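Keeping What We Know: Records and Memory in Small Organizations
Speaker notes, Joton Hall, October 2026 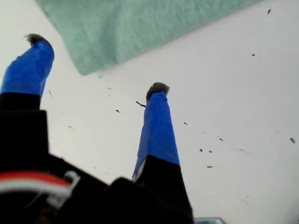
Blue tape on both fingers of the gripper, with gray fuzzy material at the tips.

Opening

Welcome the audience on behalf of the Jollance Archive Service. State the purpose of the session: to help small organizations decide which records to keep, where to keep them, and who may use them. Questions will be taken at the end.

Mention that handouts are on the table by the door. The retention chart is on page 2.

Why records are lost

Most losses in small offices are gradual. A staff member leaves, and a shared folder is closed along with the account. A cabinet is moved to a basement during repairs and stays there. Minutes are kept in one person's mailbox.

Refer to the Hoarau survey, completed by our service in September. We reviewed 1045 boxes held by local societies and clubs. Of these, 48 had no label of any kind. Pause here. Ask the audience to think of one box in their own building that fits this description.

What to keep

Permanent records include founding papers, signed minutes, annual accounts, property deeds, and final reports. One clean copy of each is enough. Drafts may be destroyed once the final version has been approved.

Photographs need more care than they usually receive. A print without names or a place is of limited use to a later reader. Write the details in soft pencil on the back, near the edge. Do not use ballpoint pen or sticky notes.

Correspondence is the hardest group. Our advice is to keep letters that record a decision or a dispute, and to let routine notices go after the period shown on the chart.

Storage

Choose an inside room on an upper floor where possible. Keep boxes off the floor and away from pipes. Remove rubber bands and metal clips before packing. Attics are not suitable.

For digital files, keep two copies in separate buildings. Use plain file names that begin with the year. Open a sample of files every spring and note the result in the register.

Members that use the Zorix catalog should export their listings every quarter and print the summary page.

(If time is short, skip to Access.)

Access

Every organization should have a written rule on who may see its records. Personnel files and medical information must remain closed. Our standard closure period for personal files is 100 years from the date of birth, and the model policy in the handout may be adopted without changes.

Closing

Remind attendees that box labels may be collected at the front desk. Requests for a site visit should be sent in writing to the Jollance office, with a short list of the records held. Invite questions.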